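Bowls, Baskets and Trays: Sorting the House Before January

Gallery by Tolera Mekonnen
Posted 15/12/2024

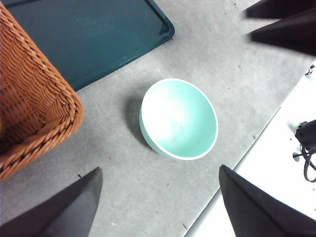

Every winter I take out of the cupboards all the things we use for keeping other things, and I decide what stays. My wife says it is only an excuse to put everything on the floor, and maybe she is right. This year I had 34 pieces, more than I expected, and we live in a flat with a small kitchen and one corridor.

I do not collect expensive objects. Most of my things come from the Setari market, where on a good morning you can find a nice bowl for very little money. A few were presents, and those are more difficult to give away.

The mint-green bowl
It is deep, with a thin white rim, and I like very much how the colour changes inside when the light falls on it. I use it for lemons and sometimes for salad. It stays.

The wicker basket
Warm orange-brown, with a thick braided rim like a rope. The sides are woven on the diagonal and they hold a lot of dust, so I clean them with an old toothbrush. At home it lives near the door with scarves and gloves.

The dark teal tray
Plastic, with rounded corners and some light scuffs. I carry the tea glasses on it when we have guests. I thought to replace it, but I did not find another one in this colour.

In January I will add the glass jars and the bread tins. If you live near Setari and need baskets, please write to me, I have 13 to give away.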